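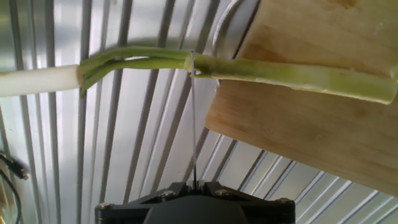
27th February

I cooked for a living for a while, before I moved to writing about machines, and the question people ask me most is whether a robot can do the housework yet. They usually mean the dishwasher and the laundry. I have started asking about spring onions instead.

Cutting up a spring onion is one of the first jobs you give to a new person in a kitchen. You show them once and go away. If you come back and the pieces are more or less the same size and fully separated, they can move on to something harder. It takes a person a few seconds per onion and no thought at all.

For a machine it is a poor sort of job. The white end is smooth and fairly firm. The green end is hollow and folds if you press on it with anything dull. Where the leaves split they go off in their own directions, so there's no single line to follow. In the picture at the top, two thin leaves run out from the white end and join a thicker stalk further along, and a very slender piece of metal held in the gripper meets the onion at the join. There's a small dark notch there. I can't tell you from that whether it went through, and one cut wouldn't tell us much anyway.

The other thing I notice is that the white end is off the side of the board. A cook would pull the whole onion back on before carrying on, without being aware of doing it. Most kitchen work is made of small corrections like that, and they don't appear in any recipe. They don't appear in many robot demonstrations either, where the food tends to start in the right place.

I went to a trade day in Plovlow last May to see what was on offer for small caterers. Godoy had a vegetable line there which was fast and very good, and it was no use at all to anyone with a kitchen the size of mine. You load a hopper, and everything that goes in has to be trimmed to length first. By hand, of course. The man on the stand was quite open about this. His customers have people doing the trimming and are happy with the arrangement.

That is where shop-floor work and housework part company, I think. In a factory you can change the job to suit the machine. You buy onions of one size, put a fence on either side of the belt and send the odd ones down a chute. At home the onions are whatever the shop had, and the board is wherever you put it down.

There was also a talk about a trial at a canteen in Stuvavstead, where one arm did cold prep over the winter. It got through 1,877 items before they stopped counting. Of every 12 it started, it finished nearly 10 without help, depending on the vegetable. Cucumbers were easy. Leafy things brought the figure down. The speaker seemed pleased, and I suppose it is good progress, but someone had to stand close enough to deal with the rest, and that person could have done the lot.

So my answer for now is no, not for chores in the sense most people mean. There are things I'd trust a machine with today:

- floors, if you pick up after yourself first
- mowing a plain lawn
- moving full trays from one known place to another
- slicing firm vegetables, in bulk

And things I wouldn't:

- anything with leaves
- folding a fitted sheet
- clearing a table after children have eaten at it

I used to have a lot more in the second list. Wiping down a worktop was in it until last year, and I moved it out after watching one do a decent job in a rented flat in Clorthorpe, though it left the corners.

What I'd like to see next is a whole bunch of spring onions done from start to finish: rubber band off, roots off, slimy outer layer off, cut, scraped into a bowl, board wiped. I don't mind how long it takes. If it takes an hour I'll sit and watch the hour. If you know of a group that has got through a full bunch without stopping, send me a note and I'll write about it.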